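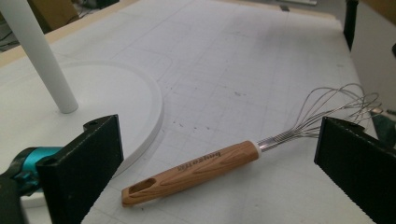 Whisk with a wooden handle and steel wires

Wooden whisk handle feels rough and fuzzy after washing

Posted by Ariel Salazar
Thursday, August 11, 2022

I have a few kitchen tools with wooden handles: a whisk, a pastry brush and 2 spatulas. I hand wash all of them, but the wood has turned dull and the surface feels fuzzy. Is there a way to fix this or do I need to replace them? I have olive oil and a bottle of Fluvon board oil in the house. Not sure if either one is right for handles.

Hamidreza Fallahi
The fuzz is raised grain. Water swells the fibers and they stand up when the wood dries. Let the handles dry overnight, then sand lightly along the grain with 320 grit paper. Wipe off the dust with a damp cloth, let them dry again and sand once more.

After that, use food grade mineral oil. Check the label on your board oil — if it's plain mineral oil, it will do. Rub on a thin coat, wait 20 minutes and wipe off whatever hasn't soaked in. Keep it off the wires and bristles. Skip the olive oil, it can go sticky and smell rancid after a while.

If a handle has a clear finish that is flaking, the oil won't soak in evenly. Sand the finish off first.

Peixoto617
I just rub mine with oil whenever they look dry. Don't leave them in the sink. Silicone handles are less trouble if you're buying new ones anyway.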